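An open day at Kudcombe, 6 September 2018

7 min read

I had been promising myself a trip to the Wovivex open day ever since they moved into the old dairy buildings at Kudcombe, and this year I finally got myself on the early train with a flask and a notebook. It is a fair walk from the station, mostly uphill, and I was very glad of the tea and shortbread they had laid out in the entrance.

Wovivex write software for small robot arms. They don't build the arms (as they told us cheerfully, and more than once) but everything that tells them where to go and what to do when they get there. The tour began with a short talk about their planning program, which is called Sirkano, and then we were let loose in the long room at the back, where the work is done.

I spent most of my morning beside the cloth table. Getting two arms to share a small space is a harder job than I had imagined. Each has its own idea of where it is, and the planner has to keep both ideas in one head, so to speak, and leave a margin between the elbows.

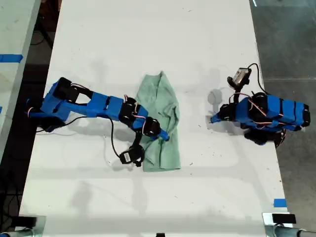 The engineer looking after us explained that they used to plan one arm's move completely and then fit the other around it, which was safe but dreadfully slow. Sirkano now plans the two together in short stretches, and throws away whatever is left of the plan when the cameras report something new. She showed us the log on her laptop, a great scrolling thing with a coloured bar for every stretch, and I'm afraid I held up the queue asking what all the colours meant. Orange is a plan thrown away. There was a lot of orange!

Cloth is the awkward customer, of course. A block stays the shape it was when you looked at it, but a towel has a new shape every time you touch it, so the perception side has to guess where the edges and folds have gone. They don't try to model the whole cloth. The program looks for a ridge or a hem it can trust, scores a handful of places to take hold, and tries the best one.
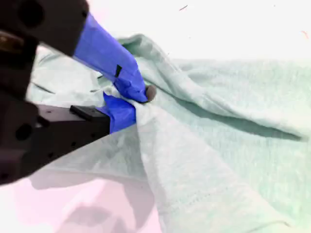 How hard to close the fingers is a separate question, and it had its own corner of the whiteboard. The control loop runs at 120 steps a second and watches the effort in the motors, so that the jaws stop squeezing once the load climbs in the right way. A gentleman next to me, who had come over from Solheim and plainly knew his stuff, wanted to know why they didn't use touch sensors. The answer was mostly money, and partly that they would like the software to work on arms people already own - which seemed fair enough to me.

After lunch (a very decent leek soup) I went back for the session on small things. Tiny objects upset a vision program in a different way, since a speck may be something to pick up, a mark on the table or a bit of shadow, and the depth reading is hardly any help at that size.

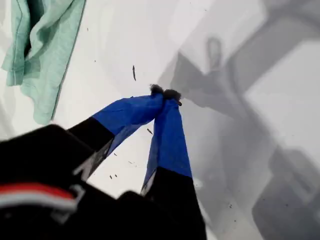

Their present method compares several views before it will call anything an object, and it is told where the arm's own shadow ought to fall so that it can discount that part. They have roughly 300 labelled pictures of fluff and crumbs for testing, and they would like a good many more. I offered them the contents of my hoover.

I missed the talk on the replay tool, which I was sorry about, as I could hear laughter through the wall. The next open day is planned for December, with groups of 12 at a time, and booking is through the Wovivex front desk. Do take a coat, as the long room is chilly, and allow yourself a good half hour for the walk up from the station.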